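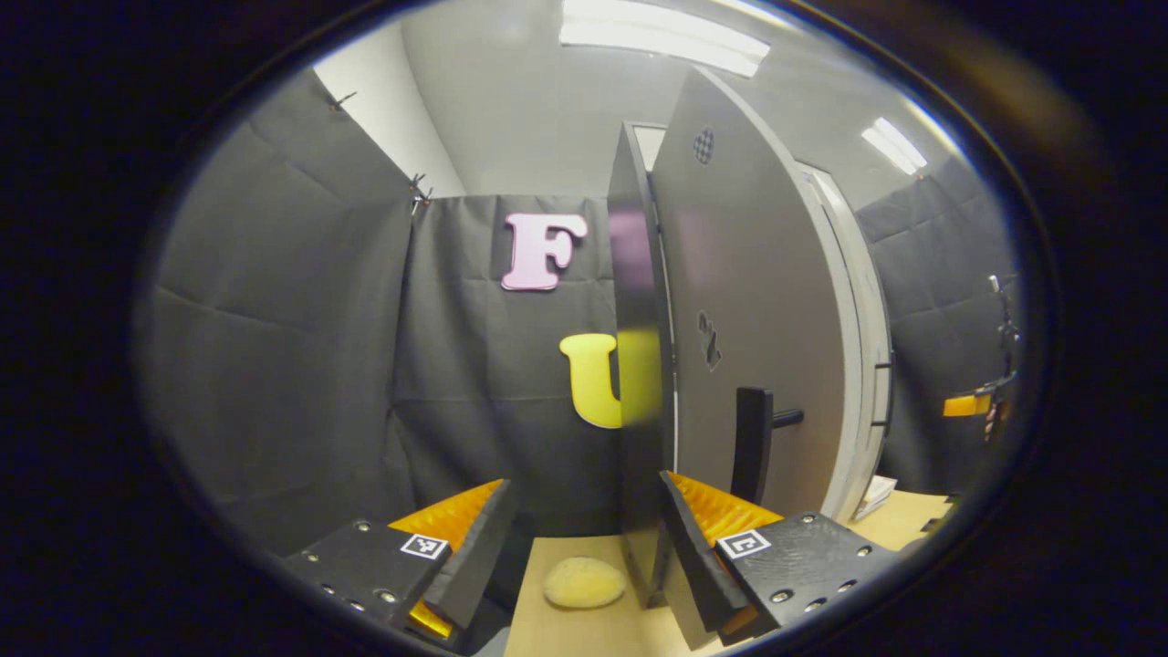

Pins keep wearing loose in a shrink-fit die holder, is it the fit or the heat?

Mahtab Soltani
Posted in Metalworking, Presses and tooling

I run the small press line at a shop in Skaltidton. We do closed-die work, mostly brackets and lever arms in plain carbon steel. One of our die holders has two locating pins that are meant to be a light press fit in the holder and a slip fit in the die block. They were fine for years. Since March the left one has worked loose every few shifts and the parts come off with a mismatch across the parting line. Last batch I measured the worst one at 40 thousandths, and the customer will take 11.

What I have tried so far: new pins from the same supplier, same size. Retaining compound, the green kind, cleaned with solvent first. Swapping the left and right pins. The looseness stays on the left side no matter which pin is in it.

We preheat the dies with a gas burner, and the burner sits on the left because that is where the hose reaches. The holder gets hot on that side but I have never put a number on it. The press itself was checked last year and the ram guides were in spec.

Should I be looking at the hole, the burner, or something else? I can pull the holder for one day but not for a week.

Hooman Talebi

It's the hole. If you swap the pins and the trouble stays put, the pins are not your trouble. Measure the bore at the top, the middle and the bottom, and then again turned ninety degrees. My guess is it's bell-mouthed at the top and egg-shaped in the direction of the mismatch. Retaining compound won't hold in a hole like that, and most of the green ones let go when they get hot anyway, so check the temperature rating on the bottle.

Fix is to bore it out oversize and put in a hardened bushing, or make a stepped pin. A stepped pin is quicker. Turn the bottom half to suit the new bore and leave the top half at the size your die blocks want. Keep the two diameters concentric or you will build the mismatch right back in. Do it in one setup if you can.

Don't knurl the old pin and hammer it in. I have seen that done, and it lasted one shift.

Yuxi Peng

we had same thing, turned out to be bad steel. get a new holder

Marina Ververidis

I agree with Hooman about the hole, but I would want to know why it wore before boring anything. If you fit a stepped pin and leave the cause alone you will be back at it before long.

A few things to look at while the holder is out.

Burner position. Heating from one side makes that side of the holder grow more than the other. The pin centers move apart, and if the die block is cooler it doesn't move with them. Then the pins are taking a side load on every stroke. Get some temperature crayons or a contact probe and take readings on both sides just before the first blow. At the shop where I worked before, we found 77 degrees of difference between left and right on a setup much like yours. We made a longer hose and a simple tee so there was a burner on each side. That took an afternoon.

Die keys and wedges. Pins are there to locate. They are not meant to carry the side load, that is the job of the keys. If the key on the left is worn or somebody has shimmed it, the pin ends up doing the work. Blue the key and see where it touches.

The part itself. You mention lever arms. If the parting line steps, the two halves of the die push against each other sideways each time they close. Is there a counterlock in the die? If not, and the lever arms went on this holder at the time the trouble began, that may be your answer – look at the job schedule for March.

As for the repair, a bushing is better than a stepped pin if you have the day. When a bushing wears you press it out and put in another one, and all your pins stay the same size. Stepped pins get mixed up in the drawer. Leave at least 2 diameters of engagement in the holder.

Mahtab Soltani

Thank you both. Bore is out of round, worst front to back at the top, as Hooman said. The left key was shimmed with a piece of feeler stock that I didn't put there. Lever arms did move to this holder in March, and there is no counterlock in that die.

I'm going with the bushing and a new key. Tane Hapeta on our toolroom side thinks he can add heel blocks to the lever arm dies without remaking them, so we will quote that too. Second burner is on the list but the hose fitting is an odd thread and I'm still waiting on it.

Marina Ververidis

Heel blocks should do it. Check there is room for them under the flash before he starts cutting.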